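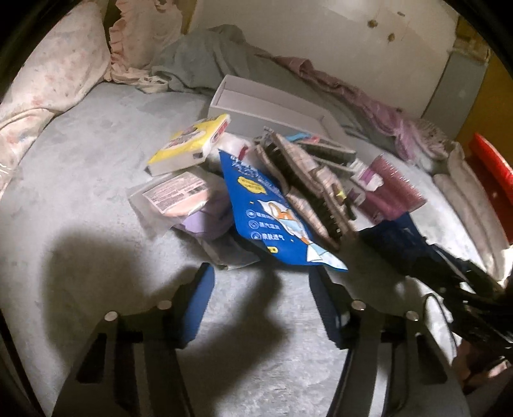
Notebook > Bedroom bench > Packing trials

2 min read

30 November 2021

Back on bed packing today, and I'm a lot happier with it than I was in August! Everything goes out on the sheet first, then into the Fudden tote, heavy stuff at the bottom (I keep forgetting). Best run so far was 79 seconds, worst was 90 — I blame the slippery bags, they slide right off whatever you stack them on. Boxes are easy. Pouches want to stand up and then flop.

Tasia tote still to try. Wash the pillowcases before Thursday, and order more zip bags, we're down to 37.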